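Home | News | Jobs | Notices | Roads | Contact

Seasonal Roadside Maintenance Workers, Clenen District

Posted January 30, 2026
Shares: 85 | Comments: 2

Fasix Road Services is hiring seasonal workers for the two-lane rural roads between Clenen and Degefa. The work covers edge lines, center lines, delineator posts and the grass verges beside the pavement. The season starts in spring and runs through the end of July. Some workers will be kept on into the fall if the budget allows.

The district has 137 miles of paved road outside town limits. Most of it crosses farm country with no street lighting, so drivers depend on the painted lines and the posts at night and in fog. Last year our crews replaced 891 posts. Most had been hit by vehicles or farm equipment, and the rest had faded or come loose in the ground.

What the work involves

Crews of three or four go out from the Degefa yard each morning with a truck and trailer. One person drives and watches the signs. The others walk the verge, check each post for height and lean, clean the faces, and write down anything that needs to be replaced. Posts are reset by hand or with a small auger. On painting days you will set out cones, sweep grit off the lines and follow the paint truck to pick the cones up again.

In April and May we mow and trim around the posts. In June and July most of the time goes to line painting, which needs dry pavement. Expect long stretches outdoors with little shade, and bring sunglasses. On open roads the glare can be strong when the sun is low, and we stop work near bends when drivers can't see well. 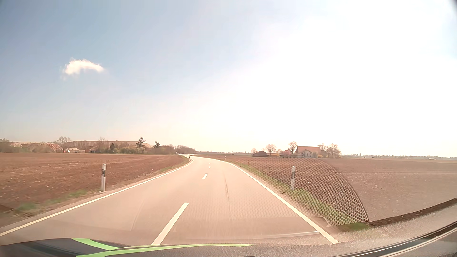 Two-lane road between open fields, with white edge lines and delineator posts on both sides.

Who should apply

You must be 18 or older and hold a valid driver's license. You need to be able to walk several miles a day on uneven ground and lift 50 pounds. No road experience is required. New workers get two days of paid training in traffic control before going out with a crew. If you already have a flagger card, send a copy with your application.

A commercial license is useful but not needed. We have two openings for drivers who hold one, and those are paid at a higher rate.

Pay and hours

Pay starts at $21.50 an hour, with time and a half for overtime. The normal day is 6:30 a.m. to 3:00 p.m. with a half-hour unpaid lunch. Painting crews sometimes start earlier. Workers who stay to the end of the season receive a $2000 completion payment with their last check.

We supply the vest, hard hat, gloves and eye protection. You supply your own boots, which must have a safety toe. There is free parking at the yard. Workers living in Pellora can ride in with the crew van, which leaves from the fire hall lot at 5:50 a.m.

How to apply

Pick up a form at the Degefa yard office or at the front desk of the Clenen town hall. Forms can be dropped off at either place or mailed to the yard. Please list any dates you know you can't work. We start calling people for interviews in the last week of February and continue until all places are filled.

Interviews take 20 minutes and are held at the yard. Bring your license and the names of two people you have worked for. If you worked for us last season, you don't need to interview again, but you do need to turn in a new form.

Share this notice | Print | Back to Jobs

Recent notices
Shop mechanic, Degefa yard, full time
Winter parking rules in Clenen
Pellora bridge: one lane open during deck repairs
School bus drivers wanted, morning routes
Mowing schedule for county roads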